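읽는 시간 2분

3. 자투리 전선의 이름과 색 순서

3.1 자료

자투리 전선을 부르는 말은 놀랄 만큼 풍부하다. 같은 길이, 같은 굵기의 선을 두고도 통신선을 만지던 사람과 가전을 고치던 사람이 전혀 다른 이름을 댄다. 본 절에서는 그루스텐뷔(Grustenby)의 수리 모임에서 모은 명칭 자료 가운데 두 가닥을 꼬아 만든 선의 이름만을 다룬다. 명칭은 모두 242개이며, 철자만 다른 것은 하나로 묶었다.
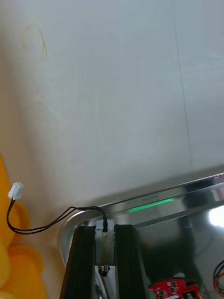
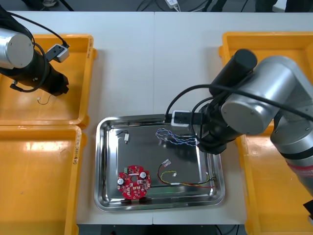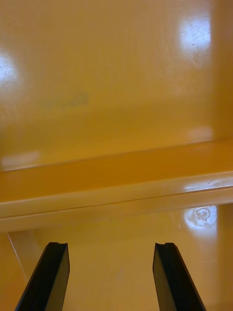
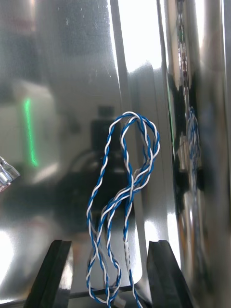
그림 2. (a) 밝은 벽면, (b) 스테인리스 트레이와 노란 플라스틱 통, (c) 광택이 있는 황색 면, (d) 청색과 백색의 꼬임선.

제보자는 수리 경력에 따라 두 집단으로 나누었다. 첫째 집단은 전화 교환 설비를 다룬 적이 있는 사람들이고, 둘째 집단은 라디오와 소형 가전에서 출발한 사람들이다. 면담은 유슬기와 Jaruwan Phromma가 맡았고 전사는 차나래가 검토하였다. 제보자에게는 선을 직접 쥐여 주고 이름을 물었다. 예비 조사에서는 종이에 적힌 규격만 보여 주었는데 답이 짧고 서로 비슷했다. 실물을 손에 쥐면 이야기가 길어지고, 이름에 얽힌 옛 작업장 말까지 따라 나온다! 이 차이만으로도 논문 한 편이 더 필요하다고 생각한다.

3.2 색이 앞에 오는 이름

가장 눈에 띄는 유형은 두 색을 나란히 놓는 합성어이다. '청백', '백청', '파랑흰줄'이 여기에 속한다. 순서가 자유로울 것 같지만 첫째 집단에서는 '청백'이 압도적으로 우세하다. 이들에게 앞자리는 그 쌍을 다른 쌍과 구별해 주는 색의 자리이고, 여러 쌍에 공통으로 들어가는 흰색은 뒤로 밀린다. 둘째 집단에서는 순서가 흔들린다. 한 사람이 같은 면담 안에서 '백청'과 '청백'을 번갈아 쓰기도 하며, 다시 물으면 둘 다 맞는다고 답한다.

Villalobos의 초기 연구는 색채 합성어의 순서를 명도로 설명하려 했다. 밝은 색이 먼저 온다는 것인데, 실제로 '흑백'이나 '청홍' 같은 일상어에 적용해 보면 금세 막힌다. 우리 자료에서도 명도 가설로 설명되는 것은 일부뿐이다. 반면 Pyo가 제안한 '변별색 우선' 원칙은 첫째 집단의 자료와 기분 좋을 정도로 잘 맞는다. 다만 Pyo의 원칙은 실의 이름을 바탕으로 세운 것이어서, 전선의 경우에는 쌍 전체의 목록을 화자가 알고 있어야 한다는 조건을 덧붙여야 한다. 목록을 모르는 화자에게는 무엇이 변별색인지가 정해지지 않기 때문이다.

3.3 모양에서 온 이름

색을 전혀 쓰지 않는 이름도 적지 않다. '꽈배기', '새끼줄', '타래', '쌍둥이' 따위가 대표적이고, '꽈배기'는 두 집단 모두에서 나왔다. 흥미로운 것은 꼬임의 촘촘함에 따라 이름이 갈라진다는 점이다. 한 제보자는 촘촘한 것만 '꽈배기'라 부르고 느슨한 것은 '머리 땋은 선'이라 불렀다. 땋으려면 세 가닥이 필요하다는 면담자의 말에 그는 한참 웃더니, 그래도 그렇게 부른다고 했다. 비유어가 대상의 구조보다 인상을 따라간다는 것을 이만큼 선명하게 보여 주는 사례도 드물 것이다.

엉킨 상태를 가리키는 말은 따로 정리하였다. '뭉치'는 풀 수 있다고 여기는 것, '떡'은 풀기를 포기한 것에 붙는다. 그 경계는 사람마다 다르고, 경력이 길수록 '떡'의 범위가 좁아지는 경향이 있다. Rizzi는 그물 수선용어에서 비슷한 대립을 보고한 바 있는데, 분야가 이렇게 먼데도 같은 기준이 나타난다는 사실이 반갑다.

3.4 말뭉치와의 대조

면담에서 얻은 명칭을 Zova 말뭉치의 수리 관련 문장 4000개와 대조하였다. 색 합성어는 글에서도 활발히 쓰였으나 '떡'은 단 두 번 나왔고 그나마 하나는 음식이었다. 모양 비유어는 초보자에게 설명하는 글에 몰려 있었다. 이름을 모르는 독자에게 선을 떠올리게 하는 데는 '꽈배기'만큼 빠른 말이 없었던 모양이다. Zallorus 용어집은 색 합성어만을 표제어로 싣고 있어 이번 대조에서는 순서 확인용으로만 참고하였다.

6월에 추가한 면담은 집계에 넣지 않았다. 이때 처음 나온 '실뱀'이라는 이름은 꼬임선과 단선 모두에 쓰여서 위의 어느 유형에도 깨끗이 들어가지 않으며, 4절에서 굵기에 따른 명칭과 함께 다룬다.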